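Packaging and Surface Design
Unit 4: Printed Paper Cups
Course handout, Apr 21, 2025

This unit considers the disposable paper cup as a printed object. Students should read the section on board and coatings in the course reader before class and bring 2 cups with different decoration for the studio exercise.

A cup wall begins as a flat, fan-shaped blank. Artwork is printed on the blank before it is rolled and sealed along the side, so straight lines must be drawn on a curve if they are to look level on the finished cup. Plant motifs are forgiving in this respect. Bamboo in an ink-wash manner, with thin stalks and leafy sprays in green, tolerates a slight shift at the seam that a grid or a stripe would expose.

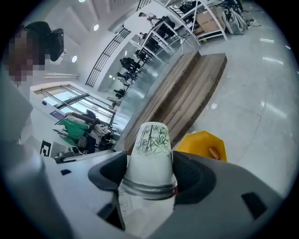 Metallic bands require separate treatment. A reflective band near the open end picks up the colors of the room, and its appearance changes with the lighting. Students are to judge such a band under at least two light sources and record the results on Form 603. Orientation also matters: a cup stored upside down presents its pattern inverted, and stalks and leaves generally survive this better than lettering.

Assignment
Prepare a flat blank for a cup with one plant motif and one band. Mark the seam allowance clearly. Submit the drawing and a rolled paper model to the Jotel Studio drop box before the next unit.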